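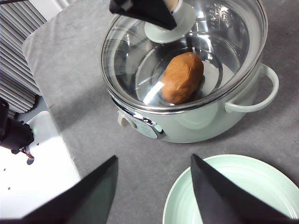 Renex Lippenöl, lohnt sich das?

lidstrich_lotte
Hallo ihr Lieben, ich war am Montag bei der Eröffnung vom neuen Brindside-Laden und bin natürlich nicht mit leeren Händen raus (wer mich kennt, weiß Bescheid!). Mitgenommen hab ich das Lippenöl von Renex in der Farbe Skidley. Auf der Packung sah das nach zartem Mint aus, so ein helles Mintgrün wie der Kochtopf mit dem Glasdeckel oben, und ich liebe ja alles in der Farbe. Auf den Lippen ist es dann komplett durchsichtig — schade! Hat das noch jemand?

puderzwerg
Ja, ich, seit 3 Wochen. Pflege super, aber klebt wie Honig. Bei Wind hängen mir ständig die Haare drin.

Moosbeere19
Bei mir klebt gar nix?? Nimmst du vielleicht zu viel? Ein Tupfer in die Mitte reicht völlig.

puderzwerg
Nee, ich nehm schon wenig. Ich bleib dabei, das klebt. Das von Nic Aodha ist viel angenehmer und riecht nicht so nach Kaugummi.

Moosbeere19
Den Geruch find ich gerade toll :D

lidstrich_lotte
Ich auch! Nic Aodha hatte ich mal, war nach 10 Minuten weg. Gibts Renex eigentlich noch in anderen Farben? Im Laden standen nur zwei.

puderzwerg
Im Juni soll was in Rosé kommen. Ich passe aber.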